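Questions I Get About Renting Out My Place by the Week

Last updated April 23, 2025

I rent out the ground floor of my house in Lurnden by the week, and I answer the same emails over and over (I don't mind, but my wrists do). So I put the answers on one page. If yours is missing, write to me and I'll probably add it.

How long can I stay?

The shortest stay is 7 nights and the longest is 60. I tried weekend stays for a while and it wore me out - all that laundry for people who were mostly asleep! If you want a stay somewhere in the middle, say three and a half weeks, just ask. I charge the extra nights at the weekly rate divided up, so you don't lose out by leaving on an odd day.

How do I book?

Send me a message through the Letitz listing, or use the form at the bottom of my home page. Letitz takes its fee from my side, so you pay the same either way. I do like a line or two about who is coming and what brings you to town. It doesn't have to be an essay. "Two of us, visiting our daughter" is perfect.

Do you take a deposit?

I do, and it's one week's rent. It goes back to you within two weeks of the day you leave. I have kept part of a deposit exactly once, over a shower door, and we were all very polite about it.

What happens if I have to cancel?

Up to a month ahead, you get everything back. Inside a month, I try to fill the dates, and if I manage it, you still get everything back. If I can't, I keep the deposit and return the rest. Please tell me as early as you can, even if you're only half sure. A maybe is still useful to me.

Is it furnished?

It is, and I've been adding to it bit by bit over the years. Beds, table, chairs, pots, plates, a decent kettle, plus sheets and towels for everyone on the booking. I wanted it to feel like a home and I like color, so don't expect hotel beige.
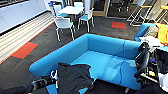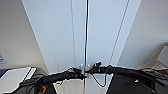
Can I bring my own furniture?

Small things are welcome. People have brought a desk chair, a crib, a keyboard on a stand, and one time a very large floor lamp that I still think about. For anything you can't carry in by yourself, ask me first, as the front hall has a tight turn and the paint there has suffered enough. I can't store my own pieces elsewhere while you're staying, so whatever you bring has to fit around them.

Are pets allowed?

Dogs yes, cats yes, anything that lives in a tank please ask. There's a flat cleaning charge per stay and it's the same for one animal or two. The yard is fenced on three sides only, and the open side faces the lane, so dogs need to be on a leash out there. I get asked if I'd put up the last bit of fence. My neighbor and I share that strip and we both use it to get our trash cans out, so it's staying open.

Where do I park?

On the street, right outside, and it's free. You don't need a permit. The one exception is when the street sweeper comes through, and I'll leave you a note with the times. The driveway is mine, sorry! I come and go at silly hours and I'd be knocking on your door to move your car.

Do you live upstairs? Will I hear you?

I do live upstairs, and you'll hear me a little. I walk around in socks and I go to bed early, but it's an old house and the third stair complains. You have your own entrance at the side, and I never come in without asking first. If something breaks while you're out, I'll text you and wait for an answer before I use my key. The only time I'd skip that is for a leak.

What about heat and hot water?

Both are included. The thermostat is in your part of the house, so you're in charge of it (and of me, in a way, as my floor warms up when yours does). The water heater is a Brelero and it's a slow, steady thing. Two showers back to back are fine. If there are four of you all wanting to wash your hair before dinner, leave a gap after the second one.

Is the internet good enough to work from?

I think so. I work from home upstairs on the same connection and I'm on calls most mornings. Still, if your job depends on it, tell me when you book and I'll run a speed test from the kitchen table and send you the numbers. The signal is weakest in the back bedroom. There's a long cable in the hall drawer if you'd like to plug in.

Do you rent over the holidays?

I close for most of December. My family comes and they fill every bed I have, and then some. I open again just after New Year's, and those first weeks are quiet and cheap if you don't mind the cold. They're my favorite time to have guests, to tell the truth. The town is half asleep and the bakery never runs out of anything.

What should I do before I leave?

Very little. Wash your dishes, take out the trash, and put the used towels in the tub. Please don't strip the beds - people do it to be kind, and then I can't tell which sheets go with which mattress. Leave the keys on the kitchen counter and pull the door shut behind you. It locks itself, so check for your phone charger first. I have quite a collection of chargers.

Checkout is late morning, but if no one is coming in after you, stay for lunch. Just tell me so I don't barge down with the vacuum.

Is there anywhere good to eat nearby?

Lui, on the corner past the post office. It's small and loud and the soup changes every day. You can't reserve, so go early or be ready to wait on the bench outside. For groceries, the little market is fine for milk and eggs, and there's a proper supermarket a short drive out of town on the north road. I keep a folder of takeout menus by the phone, although half of them are probably out of date by now. If you find a new place, stick its menu in there for the next people.

Can I come and see it first?

Of course, if there's no one staying. Email me a couple of days ahead with a time that suits you, and I'll put the kettle on.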